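Billeo – tabletop pick and place set, Cornport student robotics club

README, last touched Tue 15 May

What this is

Recordings from our club arm doing small kitchen jobs on a table. Teleoperated by students, no autonomy in this release. Made as the spring project, cleaned up in a hurry before the lab closes for summer, so expect rough edges. If something is broken open an issue or just write to Sum-yee Ko, she has the original drives.

700 episodes. 4 tasks. 5 operators, all club members, skill level goes from "did this all last year" to "first week on the leader arm". We kept everybody in on purpose.

Names used below

Billeo – the data set
Grotus – our recorder script, also the name of the folder it writes to. Sorry
Lui – the name of the arm

Tasks

cup_move – take the cup from one side of the mat, put it down on the other side, upright
cup_return – same thing backwards, start pose is wherever the last one ended
toaster_lever – push the lever down with a closed gripper. Toaster is unplugged, always
slice_in – foam bread slice into either slot. Hardest one by far, lots of retries inside one episode

Instruction strings are in tasks.txt, one per line, lower case, no period at the end. Some of the January episodes have the old wording ("grab" where we now say "pick up"). Left as is, we didn't want to rewrite what the operator was shown.

Setup

White table, felt mat on top. The mat does two jobs, keeps the toaster from sliding when the arm bumps it and cuts the glare. Toaster goes toward the back of the mat. Cup start position changes between episodes. One head view and one wrist view, both saved, though the wrist stream is missing for part of slice_in (see known problems).
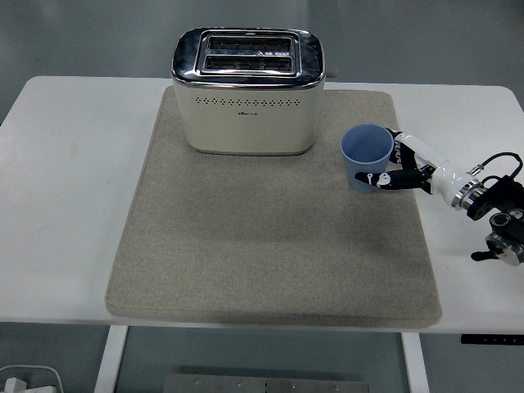

Head view, cup_move. Fingers at the blue cup, toaster at the back of the mat.

Lighting is the ceiling lights plus whatever comes through the windows. Didn't control it. Afternoon sessions are noticeably warmer in color, if you normalize do it per session and not over the whole set.

Files

Each episode is its own folder under grotus/, numbered from zero. Inside:

head – video, compressed
wrist – video, compressed
joints.csv – position and gripper opening, one row per time step
cmd.csv – what the leader arm sent, same rows as joints.csv
meta.json – task, operator number, session, success flag, notes

Operator numbers are just numbers. We don't publish who is who and please don't try to work it out from the driving style, even though yes, it's possible.

Success flag

Set by the operator right after the episode, then checked by a second student from the video. If they disagreed it got marked "unclear" and stayed in. For cup_move success means cup upright, on the mat, gripper open and clear of it. A cup that tips and gets stood up again still counts, look for "recovered" in the notes. For slice_in the slice has to be all the way down. Half in is a fail.

Failed episodes are included. Filter on the flag if you only want clean ones, but our own baseline got worse when we did that, we think becuase the recoveries are the useful part. Not tested properly.

Loading

Run load.py with the path to the grotus folder. It prints the episode count per task and complains about anything missing. Python only, needs numpy and a video reader, versions in requirements.txt. The --fast option skips decoding the video, good for checking that your download is complete.

Known problems

– wrist stream drops out in 5 slice_in sessions. Loose connector, taped now. Affected sessions are in missing.txt
– gripper opening was logged upside down (0 = open) before we fixed Grotus. load.py flips it for you. If you read the csv directly you have to flip it yourself
– clock drift between head and wrist on the longer episodes. Small, but you'll see it if you play them side by side
– the mat got shifted a couple times between sessions, so don't hard code any positions
– a few notes fields are in-jokes. Ignore

Splits

train.txt and val.txt. Val is whole sessions, never single episodes pulled out of a session, otherwise you get the same light and same mat position on both sides and your numbers look way too good. We made that mistake in the first version. If you have a download with no val.txt in it, that's the old one, please get the new one.

Use

Free for class work and research. Credit the Cornport club and say which version. Don't run a policy trained on this on a real arm without somebody at the stop button, Lui has hit the table more than once and so will yours.

To do

– second cup shape
– put the calibration files in the repo, they are still on the lab computer
– rewrite the slice_in instructions so they say wich slot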